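Chapter 11
Wood Surfaces and How They Wear

Most of the timber covered so far in this book has been hidden: joists, rafters, studs and the backs of cupboards. From here on we deal with wood that people touch. A table, a counter or a stair tread has to carry a load, but it also has to put up with water, heat, grit and cleaning, often for decades.

Wear on a wooden surface comes from several causes, and they are easily confused. Abrasion removes material. It happens when grit is dragged under a shoe, a plate or a chair leg. Indentation crushes the fibres without removing them, and a shallow dent in bare wood can often be raised again with a damp cloth and a warm iron. Staining changes the colour and leaves the fibres where they were. A repair that suits one of these may make another worse, so the cause should be settled before any tool is picked up.

Species matters a good deal. Oak is hard and rich in tannin, and it turns black where wet iron has stood on it. Pine is soft and dents under a thumbnail, but it takes a new finish readily. Beech is hard and even, though it moves more than oak when the air changes from dry to damp.

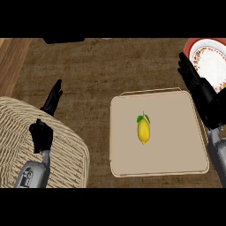 Finishes fall into two broad groups. Oils and some waxes soak into the upper fibres and leave little on top. Varnishes and lacquers form a film. An oiled table marks quickly but can be patched in one place, whereas a varnished one resists marks for years and then usually has to be stripped as a whole once the film breaks. Shellac belongs with the film finishes — it dissolves in alcohol, and spilt spirits will spoil it.

The case study at the end of the chapter follows the refitting of a canteen at Pretport, where Milagros Montecinos kept a record of 388 table tops over 10 years. Half were oiled and half varnished. Her notes on cleaning are reprinted in full, including the February entries, when the heating was at its highest and many of the joints opened.

Readers who have not yet worked through Chapter 2, on moisture content, should do so before going further. The terms used there are not defined again.

11.1 Hardness and grain direction

Wood is hardest on its end grain, where the fibres meet the surface upright. Butchers' blocks are built this way. A table top normally shows its long grain, and knife cuts made across it leave severed fibres that catch dirt.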